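Shed and workbench safety check, spring round – my list, with notes
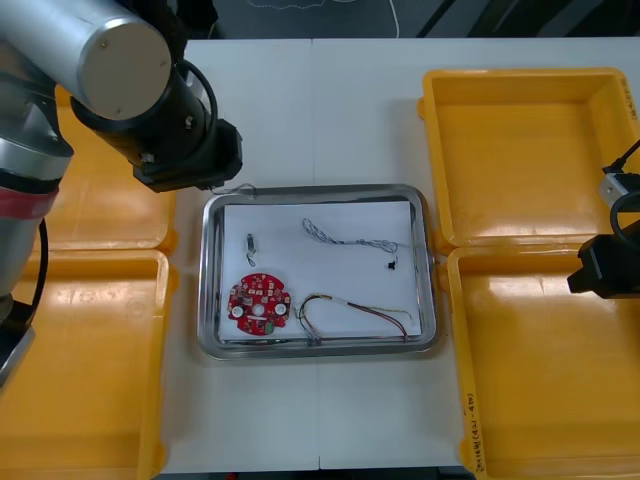 Small parts in a steel tray lined with white paper.

I do this walk-round twice a year, once when the clocks are about to change and again in November before the visitors start arriving, and every time somebody asks for a copy. So I've typed it up with my comments left in. It covers the shed at Gunuswood, which is 6 metres long with one door, two windows and far too many tins. Yours will be different, so cross out what you don't have and add what you do. Walked and written up on Sunday, September 29, 2019, in drizzle.

Marks: OK = fine, FIX = needs doing, WATCH = look again next time.

GETTING IN AND OUT

1. Door opens fully from inside, nothing stacked behind it – OK
It wasn't OK when I started. Two bags of potting mix had crept back. They always do.

2. Step is sound and not slippery – FIX
Green slime on the left half. I scrubbed it with a stiff broom and it's better, but it wants a strip of that gritty tape. The edge is also starting to go soft on the downpipe side, and I can get a screwdriver tip into it.

3. Clear path from door to far end, wide enough to walk with arms full – OK

4. Light switch reachable from the doorway in the dark – OK
Tried it with my eyes shut. Felt silly, found the switch.

ELECTRICS

5. Safety switch trips when you press the test button – OK
Pressed it, it went, reset it. If yours doesn't go, stop using the circuit and ring an electrician. Please don't take the cover off for a look.

6. Extension leads: no cuts, no tape repairs, pins straight – FIX
One lead binned, the old orange one. I'd wrapped the split in tape three summers ago and told myself it was temporary. I cut the plug off before it went in the bin so it can't be rescued by anybody.

7. No lead plugged into another lead – OK

8. Chargers unplugged when I'm not in the shed – WATCH
I'm bad at this one. The drill charger was on when I went in, with nothing in it.

9. Heater standing clear on all sides – OK
It's the Breltus one, on its own paving slab, with a metre in front and nothing hanging over it. Grille vacuumed. There was a surprising amount of fluff in there, and I do wonder how long I'd been toasting it.

BENCH AND TOOLS

10. Bench doesn't rock – OK
Leaned on all four corners with my full weight.

11. Vice bolts tight – FIX
Quarter of a turn on both at the back. Done on the spot.

12. Small bits in a tray or a jar, not loose on the bench – OK
A tray with a rim saves a lot of crawling about, and paper in the bottom means you can actually see what you've dropped. Button batteries go in the screw-top jar on the high shelf, always, grandchildren or no grandchildren.

13. Handles tight on hammers and hatchet – FIX
The hatchet head moves. Only a whisker, but it moves. It's hung up with a red rag round it until I've put a new wedge in.

14. Blades covered or hung with the edge to the wall – OK

15. Ladder: feet, rungs, stays – OK
Both rubber feet are on and there's no wobble. I looked along each side for bends and found none. It's a Moser and it has outlived two sheds.

16. Safety glasses where I can reach them without thinking – WATCH
They're there, but so scratched I might as well wear a paper bag. New pair on the shopping list.

THINGS IN TINS AND BOTTLES

17. Everything labelled, lids on – FIX
One jam jar of something clear. It could be turps, it could be brush cleaner, and I wasn't going to sniff it to find out. It has gone in the box for the council hazardous waste day. If you only do one line on this list, do this one!

18. Petrol in a proper can, away from the heater – OK
I keep one small can and I write the month on it.

19. Oily rags laid flat outside to dry, not scrunched up – FIX
There were two scrunched in the corner behind the linseed oil. I'm cross with myself. Rags with linseed in them can heat up all on their own and catch, and it doesn't need a spark. They're spread out flat on the concrete now, well away from the wall.

20. Weedkiller and slug bait locked up – OK
Key is in the house.

FIRE AND FIRST AID

21. Extinguisher by the door, needle in the green, pin in place – OK
Roussel dry powder. I wiped the dial, checked the hose for wasps (there was one once) and wrote the date on the tag.

22. Smoke alarm sounds when tested – OK
It sounded so well that next door's dog joined in.

23. First aid tin complete – FIX
No large plasters left, and the eye wash ran out of date last winter. Restocking both came to 277 words of grumbling to my sister and one trip to the chemist.

24. Phone signal or a way of shouting for help – OK
One bar at the window, none at the bench. I now leave the phone on the sill instead of in my pocket.

JOBS CARRIED OVER

Gritty tape for the step. Wedge for the hatchet. New glasses. A timer plug for the charger, which might cure me of number 8. I'd set aside 60 dollars for the lot and I think it'll do it, unless the step turns out to be rotten right through, and then all bets are off.

The whole walk took me most of the morning with a tea stop. Next one's in November.

Trudy Kereama

Comments

Rawiri Paewai
Good list. On 13, soak the new wedge in nothing at all, put it in dry. My uncle used to stand his axes in a bucket overnight and they'd be tight for a week and then worse than before.

Isla Rutherford
Did mine after reading this and found four leads daisy-chained behind the freezer. Four! Thank you, I think.

Vesna Petkov
Could you add a line for the roof? We had a leak straight down onto a power board last year and only noticed by the smell.

Trudy Kereama
Good one Vesna, going in as 4a. Torch along the roof line, look for stains, and look at what's underneath them.

Leonie Pearce
How long do you leave the linseed rags before they can go in the bin?

Trudy Kereama
Until they're stiff as a board, Leonie. Then I put them in an old paint tin of water with the lid on and take them along on hazardous waste day with everything else.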